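Chapter 7
Machines and the Ordinary Chore 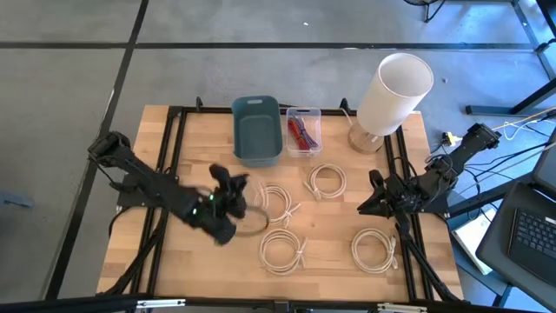

Most of the work done in a house or a small shop has no name on an organization chart. Somebody clears a bench, folds the towels, puts the lids with the right jars, coils the extension cords and hangs them up. A ten-year-old can be taught any of these jobs in an afternoon. Machines have been able to weld a car body for decades, yet the towel and the cord are still mostly handled by people. This chapter asks why, and how far the gap has closed.

The earlier chapters dealt with automation in fixed settings. In Chapter 4 we looked at the Jodov bottling line, where every bottle arrives at the same height, facing the same way, at the same interval. The line fills 3,635 bottles in a shift, and the arm that packs them repeats one motion from start to finish. If a bottle tips over, a sensor stops the belt and a worker sets it upright. The machine was never asked to deal with a fallen bottle, and the plant was laid out so that it would seldom meet one.

A kitchen or a stockroom can't be laid out that way. Things are put down wherever there was space. The same object may be upright in the morning and on its side by noon. A machine that works there has to find the object, decide how to take hold of it, move it without knocking into anything, and tell whether the job is finished. People do all four without noticing that they are separate steps.

7.1 Why a cable is harder than a brick

Consider tidying away a set of charging cables. A person picks up a coil, drops it in a bin, and reaches for the next one. The job takes seconds.

A brick keeps its shape when it is lifted. If you know where one corner is and which way the brick is turned, you know where all the rest of it is. Engineers call this a rigid object, and the methods for handling rigid objects are well worked out. A coiled cable is a deformable object. Squeeze it in one place and it moves in another. Lift it by a single loop and the other loops sag, slide, or open. A plug end can catch on the coil beside it, and then two cables come up together.

Cloth, rope, dough, plastic bags and wire all behave this way, and they make up a large share of household work. Laundry is almost nothing else. Much shop-floor work is the same: wiring a panel, bagging parts, fitting a rubber seal.

7.2 Learning from examples

For a long time the usual approach was to write out the motion in advance. With deformable objects this breaks down quickly, as no one can list every shape a cable might take. The more recent approach is to have a person guide the arms through the task many times and record what the arms did and what the cameras saw. A computer program is then trained on the recordings and tries to produce suitable motions on its own.

The number of recordings matters, and so does their variety. In the Wiriya study, which we return to in Section 7.5, a two-armed machine was trained on 700 recordings of one sorting task, all made on the same table. It did well on that table. When the table was changed for one of a different color and height, it failed more often than it succeeded. A second set of 2,000 recordings, made in 3 different rooms, gave a machine that was slower but much less easily thrown off.

7.3 What "can do" means

News reports often state that a robot can fold a shirt or load a dishwasher. Before accepting a claim of this kind, a reader should find out how many attempts were made, who set out the objects, and what happened after a failure. A machine that drops one cup in twenty is a fair result in a laboratory and a poor one in a kitchen. Speed counts too. At Pevine, a repair shop that tried a pair of arms for putting away tools and leads, the staff judged the work acceptable but went on doing it by hand during busy hours.

Our answer for now is a limited yes. Machines can do a number of chores, one at a time, in places that resemble the places where they were trained. They can't yet walk into an unfamiliar room and be told to clean it up. The sections that follow take up grasping, the use of two arms together, and the cost of mistakes. The chapter closes with the Graltolau trial, in which one machine was given a full household routine from breakfast until 9 p.m.

Terms to know before reading on: rigid object, deformable object, gripper, demonstration, success rate.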